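Pelledex says its new fingers have 17 percent more grip than the old ones. More grip on what, the page doesn't say. Henrike Hellwig paid 400 dollars for the pair and I'm still not sure what she bought.

I put the Pelledex set up against the plain Uritz fingers on the whiteboard job, same controller, same eraser. Holding an eraser is easy – a clothespin can do it. Pushing it flat against a board that leans back is where I expect trouble.

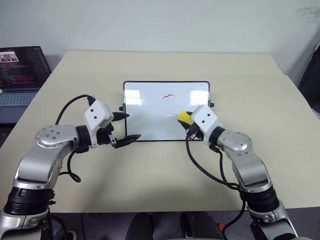 Bernadette Cordier wants me to call a winner after 62 runs. I want the same number on a dirtier board first.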